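Irbridge Textile Reuse Service
1/6 Our spring clothing collection opens in March at the Asby depot. Residents of Irbridge and Asby may bring clean, dry garments and household linen from 10 a.m. Please use the side entrance on Kárason Street.

2/6 Items should be folded before bagging. Folded clothing is quicker to sort and takes up less room in the van. Each household may bring up to 12 bags.
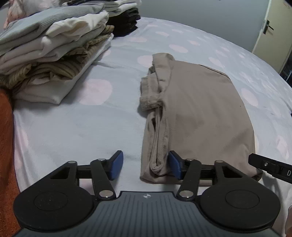 Folded garment on a bedsheet.

3/6 We accept shirts, knitwear, trousers, coats, sheets and towels. Worn or torn items are welcome if they are bagged separately and marked "rag." We cannot take pillows, duvets or carpet.

4/6 Last year's spring collection received 302 bags. Garments in good condition went to the Nullska clothing bank, which serves families in both towns.

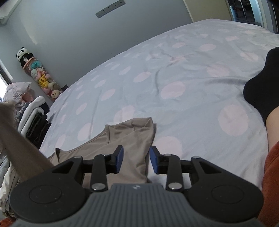

5/6 Please check all pockets and remove hangers before you come. Keys and bank cards found during sorting are held at the front desk for 12 weeks. Bindu Lobo handles lost property requests.

6/6 Home pickup is available to residents who cannot travel to the depot. There are 100 places, and requests are taken in the order received. Contact Anitha Kotian at the Irbridge office to reserve one.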